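Section 3. Setting Up Your Lunby Kitchen Label Maker for Pantry and Fridge Use

The quick-start card in the box says you can be printing in minutes. You can, if you don't mind labels that curl off by July. This section takes longer and assumes you would like to do the job once.

3.1 Before you start

You need the Lunby unit, the tape cassette that came with it, the power adapter, and a dry cloth. The box also holds a sheet of sample icons (a carrot, a fish, a slice of cake). Put those aside. They use up tape and tell you less than a word does.

Batteries are sold as the normal way to run the unit. We suggest the adapter for the first session. The cutter pulls hard on weak batteries, and a half-cut label is the most common complaint we get.

CAUTION: The cutter blade sits directly behind the tape slot. Do not clear a jam with a finger or a knife. Unplug the unit and open the rear door first.

3.2 Loading the cassette

1. Turn the unit off and unplug it.
2. Press the ridged catch on the rear door and lift. It feels as if it will snap. It won't.
3. Take up any slack by turning the small spool on the cassette with a pencil.
4. Drop the cassette in with the printed side up and push both corners until they click.
5. Close the door, plug in, and hold FEED until blank tape appears.
6. Press CUT and throw the blank piece away.

NOTE: Jorov cassettes fit the same slot and cost less. The tape itself is fine at room temperature. We have had poor results with it in the freezer, whatever the wrapper says.

3.3 Choosing a text size

The menu offers 11 sizes. Most of them look the same on a jar. Sizes below 3 are hard to read from arm's length, and the largest ones run a word like "cornstarch" halfway around the container. Pick one for shelves and one for jars and stop there.

To set a size:

1. Press MENU, then the down arrow until SIZE shows.
2. Press OK.
3. Use the arrows to choose a number and press OK again.
4. Print a test word before you type out a long list. The preview on the screen is not to scale.

The unit also has a "Smart Fit" setting that picks the size for you. It goes by the number of letters and knows nothing of the jar. Leave it off.

3.4 Setting the date

The date stamp is useful if the clock is right. The clock resets whenever the unit loses power for more than a few minutes, and it does not warn you. It simply prints the factory date. Check the screen each time you change the batteries.

1. Hold MENU until CLOCK shows.
2. Enter the month, then the day, then the year.
3. Choose OPENED or USE BY. The unit prints whichever word you pick in front of the date.

We recommend OPENED. USE BY asks the unit to work out a date from a built-in food list, and that list is optimistic about soft cheese. It also has no idea how warm your fridge runs. Go by the package, and by your own nose when the package is gone.

3.5 What to label, and what to leave alone

Label makers tempt people into labeling everything. A box of salt that says SALT on the front does not need a second opinion. Flour, sugars, spices, loose grains, and leftovers do, because they have been moved out of the package that named them.
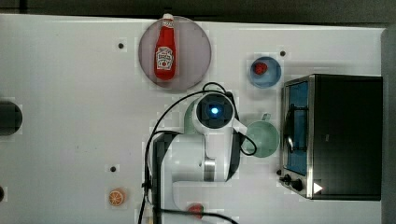
Condiments are where most label sets go wrong. The advice you see online is to pour them all into matching bottles and print a name for each, which costs you the ingredient list and the date on the package and gains you a row of bottles that look alike at breakfast. A red ketchup bottle with a white cap is easy to pick out, even lying on its side on a plate, and a printed KETCHUP strip adds nothing to it. Keep the store bottle. If you want a label there, make it an OPENED date.

For the items you do label:

1. Wash the container and dry it fully. Tape will not hold on a greasy surface.
2. Wipe the spot again with the dry cloth.
3. Peel the backing from one end only and set that end down straight.
4. Smooth the rest with your thumb, working away from the stuck end.
5. Wait 2 hours before the container goes in the fridge.

NOTE: Put the label on the body of the jar. Lids get swapped, and then the paprika is cumin.

CAUTION: The tape is not rated for ovens or microwaves. It is described on the carton as dishwasher safe. Treat that as true for the top rack and a short cycle.

3.6 If labels will not stick

Check the surface first. Textured plastic and unglazed clay reject nearly every tape, and pressing harder does not help. For these, print onto the Arnen hang tags (sold separately) or tie on a piece of card and use a pen. The pen is also faster for anything you expect to finish this week.

If labels lift at the corners on smooth glass, trim the corners round with scissors before applying. If they still lift, the cassette is probably old. Look for the date code under the spool, and go on to Section 4 for replacement part numbers.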